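January 11, 2021
By the Plelta guides desk

Setting the Table with Your Larico Play Kitchen Set

Before you begin, wipe the tabletop with a soft cloth and let it dry. We know it's tempting to tip everything out at once — please take your time, it really does go more smoothly!

1. Put the big lavender-gray plate down first, toward the back, since all the other pieces find their places around it.

2. Set the small light-blue bowl to the right of the plate, near enough for little arms to reach both.

3. Stand the green colander over on the left, with the mug beside it.

Note: Keep the mug handle pointing out toward the table, so it's easy to grab.

4. Scatter the fruit around the plate, a strawberry on either side and the orange slice a bit lower down on the left. Leave the plate and bowl empty for now (filling them is the fun part, after all). 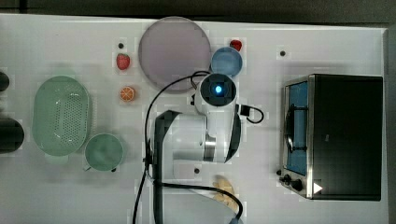
5. Invite your young cook to serve the fruit, one piece at a time, in whatever order they like.

Caution: Small pieces are not for children under 3.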